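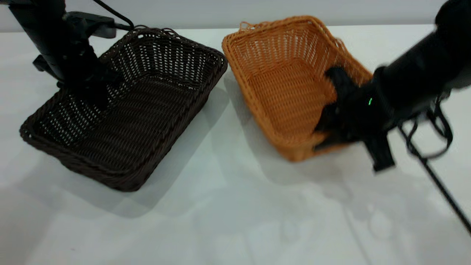
3.2 Container selection and preparation

The containers used in the sorting study had to meet two requirements that pull in different directions. They had to be ordinary enough that participants would treat them as they treat storage at home, and they had to differ from each other clearly enough that a choice between them could be coded without ambiguity. Plastic bins were considered first and rejected after the June pilot, in which several participants associated them with recycling and placed items accordingly. Open wicker baskets did not produce this association.

Figure 2. The two basket types, dark brown and orange-tan, side by side on the white tabletop.

Both types are rectangular with slightly flared sides and rounded corners (Figure 2). They differ mainly in color. The dark brown basket is referred to below as D and the orange-tan basket as T. Participants were never given these labels. In the spoken instructions the baskets were called "the dark one" and "the light one," wording that was understood by all participants in the pilot.

A white table surface was chosen so that the rim of either basket would be easy to locate against the background. The wall behind the table is pale gray and was left bare. An earlier arrangement used a patterned cloth under the baskets, and the coders reported difficulty in deciding whether small items had been set down inside the basket or just behind it. The cloth was dropped before the main study, and the pilot trials recorded with it are not included in the analysis.

Interior visibility was a separate concern. The floor of D is a deep chocolate brown, and dark items placed there are hard to tell apart from the weave. For this reason the item set was screened before use. Any item that two coders could not identify in D under the room lighting was replaced by the same kind of item in a lighter color. Black socks and a brown leather key case were removed at this stage. The replacement items were used in both baskets, so that the item set stayed constant across conditions.

The baskets were obtained from the household supplier Ekmont. On receipt, each was checked for loose strands at the rim and along the inside corners, where fabric is most likely to catch. Strands that projected into the basket were trimmed flush. The baskets were then wiped with a damp cloth and left to dry overnight. No liner was used. A cotton liner reduces snagging, but it also hides the weave and makes the two interiors look alike, which would have weakened the distinction the study depends on.

3.3 Placement

The baskets stood next to each other with a narrow gap between them. They were turned at an angle to the table edge, with the long axes running diagonally toward the participant's side. In the pilot, baskets placed square to the edge led participants to fill the near half first and to leave the far half unused until late in the trial. The diagonal position reduced this tendency. It did not remove it, and the fill order is therefore reported along with the final contents in Section 4.

The left and right positions of D and T were exchanged between blocks. Figure 2 shows the arrangement with D on the left. Fabian Fuchs reset the baskets before each block, using pencil marks on the table at the corner positions. Small shifts during a trial were common, particularly when a participant pressed folded cloth down into a basket, and were not corrected until the block had ended.

3.4 Items and trials

Each trial used 21 household items drawn from the Hullano list, which groups objects by the room in which they are usually kept. The list was shortened to items that fit inside either basket without projecting above the rim. Items were presented one at a time. Participants were told that the baskets would be carried to two different rooms afterward and were asked to sort accordingly, but the rooms were not named.

The main study comprised 600 trials. Trials in which a basket was tipped or an item fell to the floor were stopped and repeated at the end of the block. Shahla Nikzad coded the full set, and a second coder, who had no part in the design, coded a subset of blocks chosen at random. Disagreements were settled by discussion.

An item was coded as belonging to a basket when it lay entirely within the rim. Items resting across the rim at the end of a trial were coded as unplaced, whichever side they leaned toward. Items moved from one basket to the other were coded by final position, with the transfer recorded separately. These transfers are the basis of the revision measure defined in Section 3.5.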